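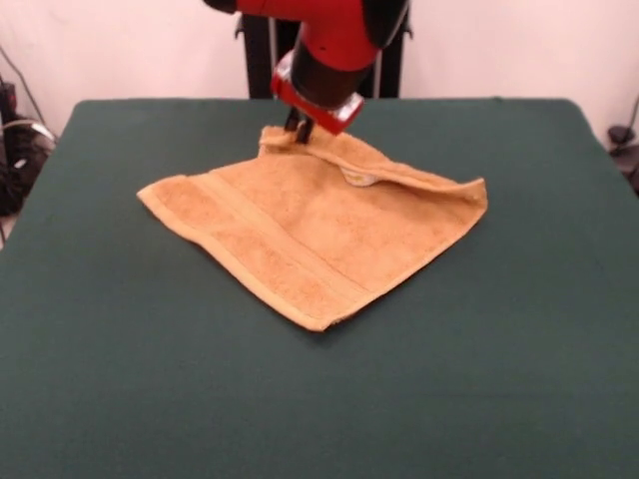
Zevis, 29/11/2022

Amora hand towel, tan

Size: 39 cm square
Sold: as a pair (2 towels, same colour)
Wash: up to 60 degrees
Returns: 22 days, unwashed
Made for: Mthembu Household

We've had the Amora back on the shelf for a little while now and I'm so pleased with it that I've rewritten the whole page. The old one was four lines long and mostly about postage. A towel you pick up a dozen times a day deserves a bit more than that!

The Amora is a looped terry hand towel, small enough to fold up in one hand and thick enough that you can feel there's something there when you dry with it. The colour is tan, on the warm side, somewhere near caramel in some lights and closer to orange in others. I've tried to describe it to people over the phone and ended up saying "like a biscuit", then having to say which biscuit. If you've got a cream bathroom or a kitchen with a lot of wood in it, it'll sit there very happily. Next to a dark green it looks wonderful. Next to bright white tiles it comes up a shade stronger than you might expect, so bear that in mind if you're matching it to something you already have.

It's a proper everyday towel. I keep one by the kitchen sink, one in the downstairs loo and a third over the oven rail, where it does things a hand towel really shouldn't be asked to do. They all get washed together and they've all kept their shape.

The loops

Both sides are looped, so there's no wrong side to hang outwards. The pile is fairly short and even, with that slightly nubby feel when you run your palm over it. I like a short pile for hands. Long fluffy loops are lovely on a bath sheet, but on a small towel they catch on rings and watch straps and the corner of the drawer, and before you know it there's a long thread hanging down.

If you do pull a loop, don't tug it. Snip it level with the rest using small sharp scissors and leave it alone. Terry is woven and a single cut loop won't run the way a stitch does in knitting. I've snipped three or four on my own kitchen one and I couldn't find them again if you asked me to.

The pile lies different ways depending on how you've smoothed it, and so the colour looks a bit patchy in places, lighter here and darker there. A couple of customers have asked if that means the dye is uneven. It doesn't. Brush it all one way with your hand and the patches move about.

The woven bands

There are two flat bands across the towel, one towards each end, in a tighter weave that looks slightly darker than the rest. Weavers call it a dobby border. On the Amora the bands are plain, without any pattern or shine, and the same tan thread is used all the way across.

I'm very fond of a plain band. Fancy borders tend to shrink more than the pile on either side of them and you end up with a towel that's waisted in the middle like an egg timer. A plain one can still draw in a touch on the first hot wash, and the cure is simple: while the towel is damp, take hold of the band at both sides and give it a firm, steady pull. Do the other one. Hang it up. That's all the ironing mine have ever had.

The bands are handy for folding too, as they give you a straight line to work from, which I'll come to next.

The hem and the label

The hem is narrow, turned and stitched on all the edges. It feels a bit firmer than the body of the towel when you run a thumb along it, and it's what helps the corners hold up. I check the corners on every delivery. It's the corner stitching that goes first on a cheap towel, and on these the thread is taken back over itself at each end.

The care label is small and white, folded over and sewn into the hem. If labels annoy you, use a stitch ripper, and take your time. Cut straight across with kitchen scissors and you'll leave a stiff little edge that's more irritating than the label was. There is no hanging loop on the Amora. I know some of you would like one! We have asked. For now the Nuvier, further down the page, is the one to look at if your towels live on a hook.
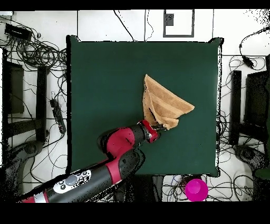 Folding it

A square towel is a joy to fold and I'll defend it against the long sort any day. You can't get it the wrong way round. My usual way takes a few seconds:

Lay it out with the corners pulled square and smooth the pile with the flat of your hand.

Bring the far edge over to meet the near edge. Pinch both corners, and give a small shake if the hems don't line up.

Fold in half again from side to side. You now have a neat small square with one thick edge.

Put it away with the thick edge facing you, so you can take one from a pile without dragging its neighbour out.

For a slim shelf or a basket, fold in thirds instead and roll it up from the end. Use the woven bands to judge your thirds by eye. Rolled, it makes a fat little sausage that stands up on its own, and a row of them looks very smart in a guest room.

There's also the corner-to-corner fold, where you make a triangle and tuck the points in. It's pretty over the edge of a basin, but it does leave a crease on the slant, and it slides off a narrow rail. Save it for visitors.

Try not to leave it in a heap if it's damp. Any towel will go sour that way, and a short fold over a rail is enough to let the air through. If you only have a moment, drape it so that the band hangs at the bottom. The weight of the hem pulls it straight.

Washing it

Wash it before you use it. I put this on every towel page and people still write in to say that their new towel pushes the water around. New terry has a finish on it from the making, and it needs a wash or two before it drinks properly.

Up to 60 degrees is fine. I do the kitchen ones at that and the bathroom ones at 40, with half the powder the packet tells you to use. No fabric softener, please! It coats the loops and you'll be back to pushing the water around. If your towels have gone hard, a cup of white vinegar in the softener drawer does a good job and the smell goes as they dry.

Wash it with similar colours the first few times. The tan gives off a little dye to begin with and also a fair bit of fluff, which shows up terribly on anything black.

You can tumble dry it on low. On the line it dries quickly for its thickness, and a brisk shake before you peg it out lifts the pile and stops it drying like cardboard. Shake it again as you bring it in. 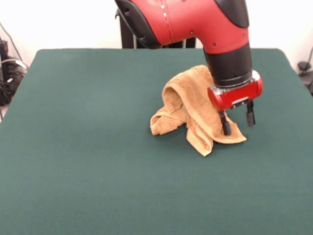 Keith Pearce wrote to say that he bought his pair for the workshop sink, never shakes them, never folds them, and finds them "still soft enough for my face", though he wishes we'd do them in a darker colour that would forgive the engine oil. Fair point, Keith. A dark one has been promised for February, and I'll put it on this page the moment I've had my hands on it and washed it a few times.

Oil, by the way, will come out of the tan if you catch it early. Rub in a drop of washing-up liquid, leave it for as long as it takes to drink a cup of tea, and wash as normal. Tomato and curry want cold water first. Make-up can be stubborn around the woven bands, where the threads sit closer together, so work the soap along the weave with an old soft toothbrush instead of scrubbing across it.

Which towel do I want?

We sell three hand towels at the moment and I'm asked about the difference nearly every day.

Amora - the one on this page. Square, short pile, two plain bands, no hanging loop. The best all-rounder of the lot, and the easiest to fold and store.

Nuvier - longer and a good deal thicker, with a hanging loop at one end. Lovely in a bathroom. Slow to dry in a cold house, so I wouldn't have it in the kitchen.

Zevis - named after the town, and woven flat with no loops at all. It's thin, quick and very good for glasses. Some people find it too plain for hands and others won't use anything else.

If you're buying for a new home and can't decide, start with a pair of Amoras and see where they end up. They get carried from room to room in my house, and I take that as a good sign.

Small things worth knowing

The size on this page is measured before washing. Expect a small amount of shrinkage the first time, mostly along the bands, and very little after that.

Batches vary a touch in colour. If you're adding to a pair you bought from us before, put a note on your order and we'll look for the closest match on the shelf. Daylight is the best way to compare them. Under a warm bulb every tan looks the same.

The fluff I mentioned settles down after the first few washes. Clean the filter on your dryer each time until it does. 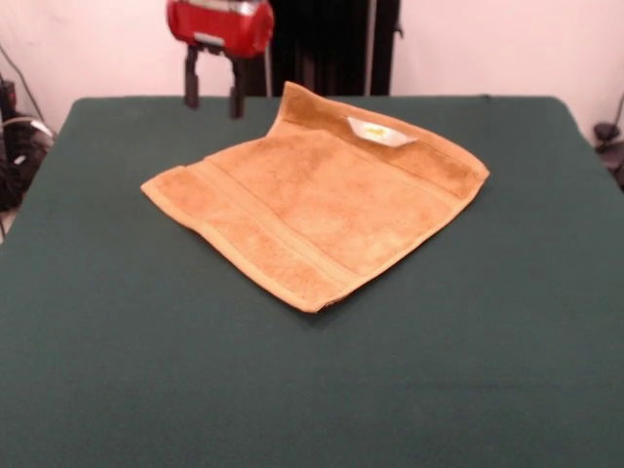 It's also worth opening a new towel out flat when it arrives, before it goes anywhere near the machine. Turn it over, run your fingers round the hem and look at all the corners. We check them here, but things slip past us now and then, and a dropped stitch is much easier to sort out while the towel is unwashed. You have 22 days to send it back, and if the fault is ours we pay the postage.

Ordering

Pairs are wrapped in paper with a strip of card round the middle. There's no plastic in the parcel, and the card can go in with your paper recycling. We can split a pair if you only need one to replace a lost towel, but it has to be done by email, as the basket on the website won't allow it.

For larger orders, such as a holiday let or a hairdresser's, do get in touch first. We hold 60 pairs on the shelf when the stock is full, and anything beyond that comes straight from Mthembu and takes a little longer to reach you. Tell us how often you'll be washing them and at what heat, and I'll let you know whether I think the Amora or the Nuvier would suit you better. I'm always glad to talk towels!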